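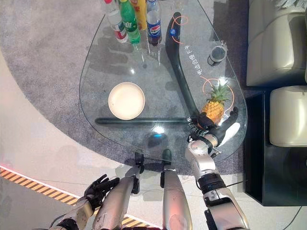 Does a glass coffee table need a rug under it?
It doesn't need one, but I'd put one there nine times out of ten. Glass lets the floor become part of the tabletop, so whatever you have down there is going to show up behind your snacks.

Living Spaces 3551, Unit 11: Low Tables and What Goes on Them
Notes by Kumudini Wanigasekara

Hi all! This is the cleaned-up version of what I talked through in class (Farzana, you asked for the bit about shadows, it's in here). Bring it with you next time, we'll be moving things around.

I love glass tables and I also complain about them constantly. With a solid top you only have to think about the top. With glass you're looking at the frame, the rug, the edge of the rug and the shadow of every single bottle, all at the same time. Our teardrop-shaped one has a curved black frame, and you can follow the long sweep of the tube straight through the surface. I think it's gorgeous. It also means that anything you set down has a black line running near it or under it, and you have to decide if you like that.

So start with the rug. A gray speckled one is very forgiving. Crumbs and shadows sort of melt into it, and a yellow pineapple on the glass above it really sings. Try picturing that same pineapple over a busy floral. Dinesh says he would enjoy that, and we've agreed to disagree.

Now drinks. Soda bottles are tall, the labels are loud, and the glass gives you each one a second time as a reflection. Four of them huddled along one edge is fine with me! They read as one clump and the rest of the surface stays open for food and hands. Spread the same four out and you've got bowling pins. If you want to fuss, turn the labels the same way, but I never do at home.

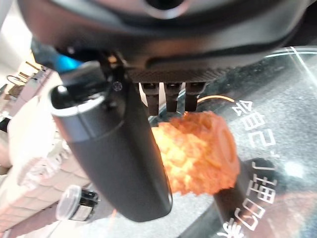 Reading time for the rest: 2 minutes

Texture is the part people skip. Glass is slick and flat, so it wants company that's rough: something crumbly and bright orange, a spiky green crown, a basket if you have one. Seidu brought up linen napkins and I'm stealing that. You don't need much. One rough thing near one smooth thing will do it, and please keep the crumbly stuff over a dish, because wiping down glass gets old fast.

About color, quickly. Orange and golden yellow are close neighbors, so they get along without any help from you. Cream dishes calm them down. I'd stay away from a clear bowl on a clear table unless you like hunting for it with your elbow.
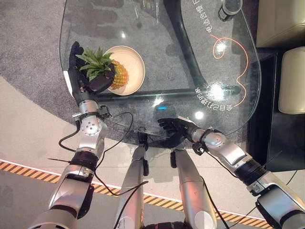
The one round dish

A shallow, round, cream-colored dish with a raised rim is the most useful thing you can own for a low table. Put the pineapple in it and it looks like you meant it. Let the crown hang out over one side, and don't center the fruit, it gets stiff. Near the edge of the table is okay for a dish this wide, as long as the whole base is on the glass.

For next time

Draw the outline of your own coffee table from directly overhead, with the frame showing if it's glass. If yours is over 100 cm long, split the page in two and draw each half bigger. Then sketch in one dish, one cluster of drinks and one rough-textured thing. Leave yourself room to erase.

Sanne Koster is taking the first half of class while I'm stuck in a meeting, so hand your drawings to her. Pencil is fine. Crayons are also fine!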